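Madside Allotment Society – minutes, 18/06/2026

I took the notes again, so blame me for the spelling. Kamran Jafarzadeh was in the chair and we started late – the kettle needed filling twice!

Water. The new butts from Trelik have arrived, 1000 litres each, and they're bigger than any of us had pictured (mine included, and I ordered them). Arash Zarei will level the ground by the top gate before we fill one.

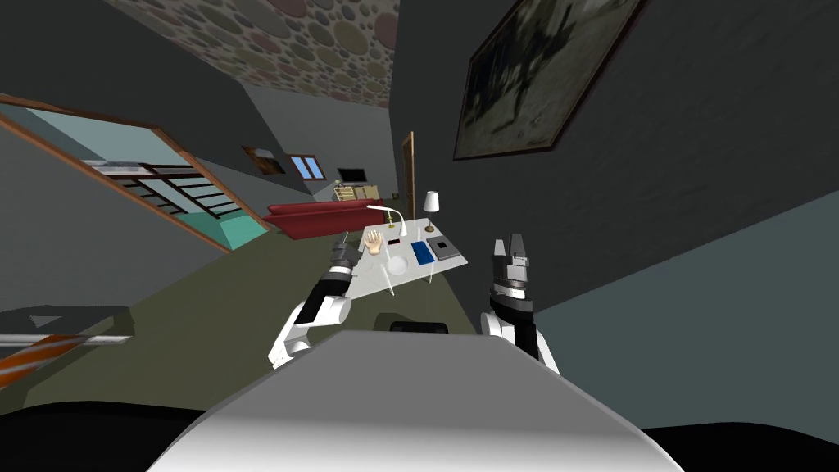
A white table with several items on it.

Money. We have £598 in the account, and the Kudier shed quote came in at £562. I thought that was cutting it fine and said so. We agreed to ask for a second quote and look again in September.

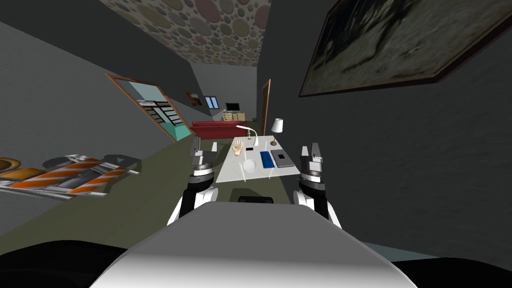 Can plot holders use hosepipes this summer?
Only before nine in the morning, and please don't leave them running while you chat.

Paths. The lower path is all bramble again. Kamran has offered his strimmer and I've offered cake, so do come along.

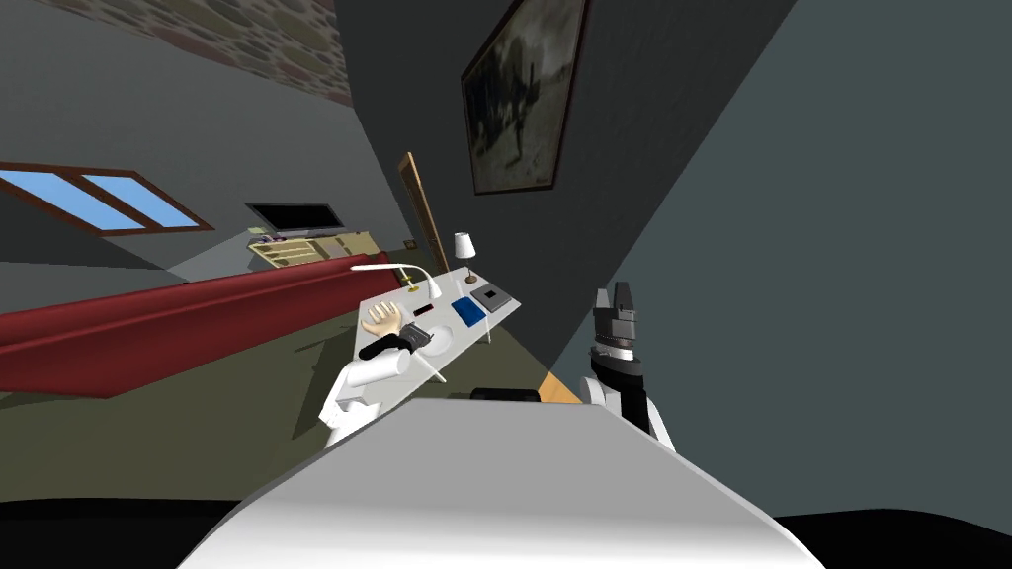

Seed swap

Mao beans went down a treat last year and I've still got a jar full, so I'll bring those. Arash wants more squash and fewer courgettes, and I can't say I blame him. 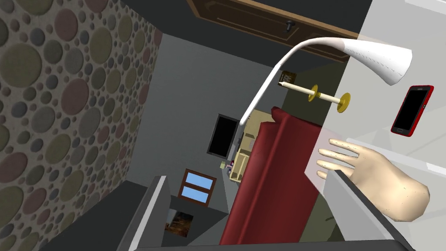

He also asked for proper labels this time, after the great leek mix-up, and I said I'd write them out myself – in pencil, so they don't run. We finished there and I locked the gate.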